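We use cookies to keep you signed in and remember your ticket filters. Accept | Manage

Ticket 338: Husik desktop, fans spin, no picture
Opened by: Olaia Cabello
Status: waiting on parts

Hi all, me again with the Husik box from the Cantero order! Symptom is the same as last time: press power, fans come up, screen stays black, and after 13 seconds it shuts itself off and tries again (and again, and again, until I pull the plug).

What I've tried so far:

Different monitor and cable. No change.
Pulled all the memory and started it bare, hoping for the no-memory beeps. Not a peep, and that's what got me looking at the processor.
Cleared the CMOS, left it unplugged over lunch. Same loop.
Swapped the power supply for the one out of ticket 307, which I know is good. Same loop, so I put the old one back.

So I took the cooler off, cleaned up the paste (so much paste, whoever built this was generous) and opened the socket. I went over the pins with the magnifier and I *think* 2 of them near one corner lean a little, but I keep changing my mind depending on where I hold the lamp. Jaron, could you take a look before I go poking at them? You have much steadier hands than me.

Wustix say a replacement board won't ship until July, so I'd love to save this one if we can. Memory stays out until the socket question is settled.

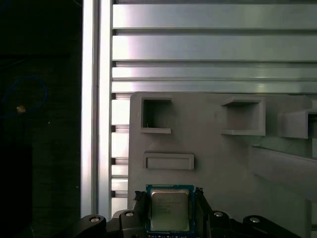
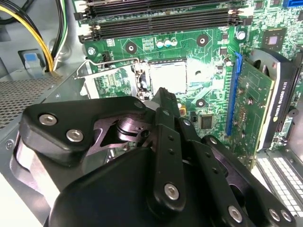
First: the processor. Second: the socket and memory slots.

Related tickets
Husik desktop, random restarts under load
Cantero order: missing standoffs
How to clear CMOS without the jumper
Wustix returns, where to send them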